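Home | Journal | Current Issue | Archive | For Authors | Contact

2. Background: Budget Summits and the Slow Work of Agreement

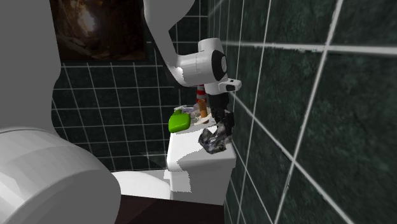

Figure 1. Simulated bathroom with a white robot arm, its dark gripper above the toilet tank and a crumpled gray cloth at the tank corner.

Anyone who has followed a European budget summit from the press room will know the feeling of waiting through the night for a text that seems always to be one paragraph away. We have a good deal of sympathy for the people who write those paragraphs, and this section is partly an attempt to give their work the attention it deserves. Most earlier studies look at what the leaders say on their way in and on their way out. We were more curious about the hours in between, when a draft goes around the delegations, comes back covered in brackets, and goes around again.

Our starting point is the reading of summit bargaining that Konstantinidis set out, in which small member states gain more from shaping the order of the agenda than from threatening to block it. It is a generous and persuasive account, and we lean on it heavily (the reader will notice how often we come back to it). Where we part company is on the question of timing. Konstantinidis treats the agenda as settled once the leaders sit down. The drafts we collected suggest that it stays open much longer than that, sometimes until the final dinner, and that the smaller delegations know this very well and plan their evening accordingly.

The material comes from the Prornum archive of negotiating texts, which holds 240 draft conclusions with the delegations' comments still attached. We left out drafts that had no comments at all, and we read the rest in full, which took a good while longer than we had hoped when we began. Each comment was sorted into one of 3 groups: changes of wording, changes of money, and changes of order. Comments that fell between two groups were read again by both authors and talked over until we agreed, and we are grateful to our colleagues on the Cutevon project for lending us their coding guide and for putting up with our many questions about it.

One point of method should be mentioned before we go on. A draft tells us what a delegation was willing to put on paper, and a great deal of summit business is done in corridors, over coffee, or on the telephone to the finance ministry back home. We have tried to keep this in mind throughout. When we write that a government "asked" for something, we mean only that the request appears in the written record. The October drafts are the fullest in this respect, and we use them for the longer quotations in Section 3, where we turn to the rebate question and the late changes to the farm chapter.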